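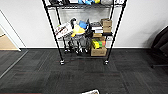

A Day at the Robot Open House

Reading time: 3 minutes

Every April the robot workshop in Osudville opens its doors for children and their families. The workshop belongs to a company with the name Brernell. Last time, more than 900 people came, and many of them were in school. If you want to visit one day, you can read first what you will find.

The robot with the name Idov

The most popular robot at the open house is Idov. Idov has a head with a camera, two arms, and wheels under its body. It is as tall as a child of ten years. It does not speak, but it has a small lamp which is green when it is ready and orange when it is thinking.

Idov learns to tidy up. For you this is maybe a boring job. For a robot it is a very difficult one!

Why is a shelf so difficult?

Look at the black shelf on wheels. You see at once that there is a yellow plush toy on the middle level, and brown cardboard boxes at the right end of it. You did not have to think. Your brain has practiced since you were a baby.

A robot begins with a picture made of tiny dots of color. It must decide which dots belong together. Where does the plush toy stop and where does the next thing begin? Is a stack of boxes one big thing or several small things? The shelf is also made from wire, so the robot can see the white wall through it. It must learn that the wall is behind and the wire is in front.

Soft things are a problem too. A box keeps its shape when you hold it. A bag changes its shape every time, so the robot cannot remember only one way to take it.

How does Idov practice?

First, a person guides the arms and shows the movement. Then Idov tries alone. If the toy falls, the try is saved also, and the engineers use it to make the next try better. To learn one kind of toy, Idov needed 3000 tries. A person would be very tired after this.

What you can do at the open house

The visit begins at 10 in the morning in the big hall, which is called the Kļaviņa Hall. There are 3 stations.

At the first station you are the robot. You put on thick gloves, you close one eye, and you try to pick up a coin. It is harder than you think.

At the second station you give orders. Your friend is the robot and may do only what you say. "Take the box" is not enough. You must say which hand, how far, and when to close the fingers.

At the third station you watch Idov work. Please stay behind the yellow line on the floor, and do not throw anything to the robot. It cannot catch yet.

Try it at home

Choose one shelf in your room. Write down all steps for putting one toy on it, so exactly that a robot could follow them. My own list had 16 steps, and I still forgot to write "let go of the toy."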